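Zwischenbericht Nachbarschaftsküche Urlow, Stand April

Liebe Frau Morsy,

so, jetzt endlich der Bericht, den ich Ihnen am Telefon versprochen hatte! Der Kochkurs läuft, und zwar besser als gedacht: 21 Leute sind angemeldet, 17 kommen wirklich regelmäßig. Fouad Abdelaziz hat den Linsenabend übernommen (sein Rezept hängt an, unbedingt probieren).

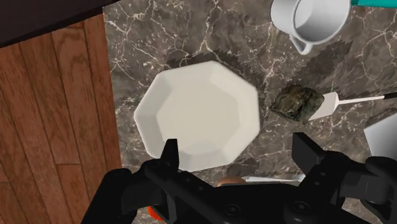 Beim Geld sind wir im Plan. Von Ihrer Förderung sind bisher 2.204 Euro ausgegeben, fast alles für Lebensmittel und die Miete. Die Rechnung von Entwistle für die Töpfe fehlt noch, da habe ich schon zweimal nachgehakt.

Etwas Sorgen macht mir der Sommer, weil Lanying Jia dann sechs Wochen weg ist. Wekesa Makokha würde einspringen, kann aber erst ab 18 Uhr. Wäre das für Sie in Ordnung?

Herzliche Grüße
Segundo Bedoya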